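Group Project Report: Does an Organizing Method Survive a Real Cabinet?
Introduction to Household Systems, Harna College

1. The claim we set out to test

Our course reader includes a handout on the Losevis method, which says that any storage unit can be put in order if every item is given a "zone" and every zone gets a label. The handout promises 40 percent less time spent looking for things. It doesn't say who measured that, or in what kind of home. Our group picked the method because it sounded too good, and because the lounge at Akande Hall has a white display cabinet that people already complain about.

2. The cabinet

The cabinet is a mix of parts that don't do the same job. It has a glass-fronted cupboard door, open shelves and cubbies, and a stack of shallow drawers in a low white unit. The tissues live in an open cubby, the yellow flowers have a spot out in the open, and a small black box sits on the lower surface.
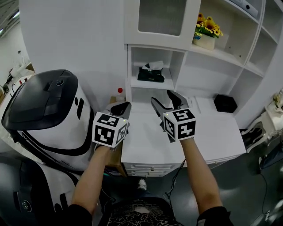

The method wants things sorted by how often they get used. That works fine on paper. In a shared lounge, use depends on who is there. Tissues are a daily item in September, when half the building has a cold, and by spring they hardly move. We asked residents to rank what they reach for most and got 24 replies, which disagreed so much that we couldn't build a single zone map from them. We ended up making one ourselves and calling it a compromise. A stricter grader might call it a guess.

3. What we did

We followed the handout for 2 weeks. Daily items went at hand height. Paper, tape and chargers were assigned to the drawers. The glass cupboard was set aside for things people like to look at, though the handout gives that kind of object one line and tells you to "edit" it. We left the flowers alone. They are artificial, they need no care, and every resident we talked to wanted them kept.

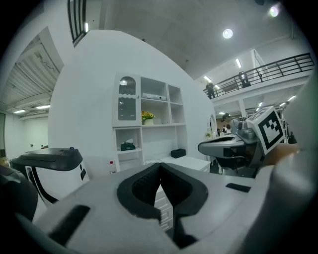 The drawers gave us the most trouble. Shallow drawers are good for flat things and bad for nearly everything else, and a label does nothing about that. The Bramonier label set we bought also peeled at the corners by the second week, so for part of the test our zones had no names.

4. Results

We timed people finding a named item before and after. Searches of the open shelves took the same time as before. Searches of the drawers got faster, but the same few residents took part both times and had probably learned where things were. We don't think our numbers support the 40 percent figure. They don't rule it out either, because our test was small and we had no second cabinet to compare.

5. Problems with our own work

We should have timed the drawers for a week with no labels at all. We also told residents what the project was for, and that may have made them tidier than usual. If another group takes this on, we suggest keeping quiet about the purpose until the timing is finished and getting better labels.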